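The kitchen that isn't there
Trying out grippers and wrist cameras on a worktop made of nothing

There is a small room at the back of the Parkberg workshop where, until last December, you could hardly get through the door for crates of vegetables. The crates have gone now, and so has the smell, and in their place are two desks, a kettle and a computer that gives off enough heat to dry a coat. It was at one of those desks that I spent the better part of a week this winter, watching three robot hands try to clear up a kitchen, and I came home with rather stronger feelings about spoons than I had when I set out.

Parkberg tests grippers for other people. A firm that wants an arm to pack lunches or lay tables will send along whatever hands it has been offered, and the workshop puts them through the same jobs, one after another, and writes up what it finds. For years this meant real arms and real lettuces. These days the first round is done in simulation, with a rendered kitchen, and only the hands that come through it with some dignity are bolted on to anything solid.

The three I had come to see could hardly have been less alike. The Drarance is a plain two-fingered affair, flat pads, quick to close, the sort of thing that has been picking up boxes since long before I took an interest. The Thaweesak has three jointed fingers which curl around whatever they meet, and it is lovely to watch, a bit like a hand testing the ripeness of a pear. The Hendix is a suction cup with a soft skirt and a short stroke, and I confess I had written it off before I had taken my scarf off.

I had also supposed that the hands would be the whole of the story, and I was put right about that over the first cup of tea. A gripper can only reach for what it has been shown. So before any picking starts, the workshop moves a virtual camera about the kitchen and looks at what comes back, with the counter near and far, straight and crooked, until it has a fair idea of what the arm will be working from. There were 3941 views in the set I looked through (not all of them, I hasten to add, my eyes are not what they were), and a good many are the sort of view no person would choose.

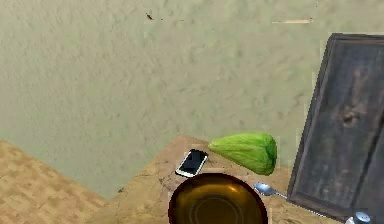
Mostly wall: a tilted view of the simulated counter, with lettuce, spoon and phone crowded towards the bottom.

I became quite fond of the awkward ones. A tidy view from overhead flatters every gripper going, whereas a slanting one with half the worktop missing makes you think about what the poor thing has to go on. Where does a dish begin, if you can only see the top of it? Is that bright sliver under the dark wood the rest of the spoon, or a trick of the rendering? I sat over that question for far longer than I should like to admit, and I had the advantage of having used spoons all my life.

The wall gave trouble of its own. It is painted in such a soft, blotchy mixture of greens and greys that I would happily have it in my hallway, but the first vision settings we tried kept finding objects in the specks. A little reddish-brown mark would be put forward as something to be picked up, and off the arm would go towards the plaster. The cure was a duller one than I had hoped for, a matter of telling the software to trust its depth reading before its colour, and after that the arm left the wall alone.

Then came the picking proper. Each hand was given 107 attempts on each object, and I watched the lettuce first, partly because it is such a cheerful green and partly because everyone at Parkberg had told me to. The Drarance took hold of it firmly by the narrow end, lifted, and swung it round like a handbag. That counted as a success by the rules, though I can't say I would have wanted it in my sandwich. The Thaweesak came in over the broad end and gathered it up beautifully, slow as anything. The Hendix slid off the leaves again and again, as I had smugly expected it to.

My smugness lasted until the phone. A flat, smooth thing lying on a hard surface is misery for fingers, which need an edge to get under, and both the fingered hands scrabbled at it like somebody trying to pick up a coin in gloves. The Hendix came down in the middle of the screen and had it up in a moment, then did the same again, and kept doing it all afternoon. I apologised to it, privately.

The spoon beat everybody. Suction doesn't care for a curved bowl, and the handle is so slender that the Thaweesak's fingers tended to close on each other and come away with nothing. The Drarance managed best, but only when the camera had given it a good look at the handle, and dropping from the steepest views took its misses down to 8. I would have liked to see the shaker tried as well, with its rounded cap, but it was being kept for the spring.

How far any of this carries over to a real kitchen is a question the workshop takes seriously, and so it should. A rendered lettuce has no grit in it and doesn't bruise. Parkberg's habit is to repeat 900 of the simulated picks on the bench, with whichever hands are left, and to compare the two sets line by line, and where they disagree it is the bench that is believed. The Thaweesak and the Hendix were both going forward when I left, on one arm with a quick-change plate between them, and the Drarance was being kept on for cutlery.

I asked whether I might come back for the bench round and was told to bring my own mug.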